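From: Lanying Feng
To: Grikdale Patchwork list
Date: 2018-12-27
Subject: Re: Washing old quilts

Relu Bratu wrote:
> My aunt has passed on a quilt that has been in a chest since before I
> was born. It smells of mothballs and I would love to use it. Is it
> safe to wash, or should I just air it? I haven't a clue what the
> filling is.

Hello Relu, and what a lovely thing to be given!

Air it first. Lay it flat over a sheet somewhere dry and out of the sun, and turn it every day or so. Mine took most of August and I was very glad I waited, as the smell went completely and I only had the dust left to deal with (plenty of that, mind).

Before any water goes near it, test every fabric, and I do mean every one. Damp a white hanky, press it on each patch and see if colour comes off. Reds and dark browns are the worst in my experience. If you get so much as a pink smudge, stop there and stick to airing.

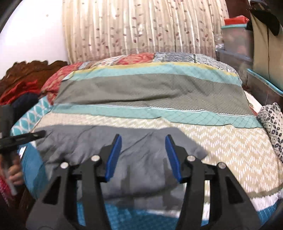 Patchwork quilt on the bed, sewn in bands, with the big grey patch nearest.

If nothing runs, use the bath! Cool water, a very little plain soap, and an old sheet under the quilt so you can lift the whole lot out without dragging on the stitches. Press it gently with your hands, never wring it, and rinse until the water stays clear. I got through six rinses on the last one and my knees knew all about it.

As for the filling, hold a corner up to a bright window. Dark specks often mean old cotton with bits of seed left in, and that can go lumpy if you rush the drying. Wool feels springier.

Do tell us how the seams are holding, and whether it's hand pieced. I have 134 scraps of old shirting sorted by colour if you need anything for mending, and you'd be welcome to them.

Happy stitching,
Lanying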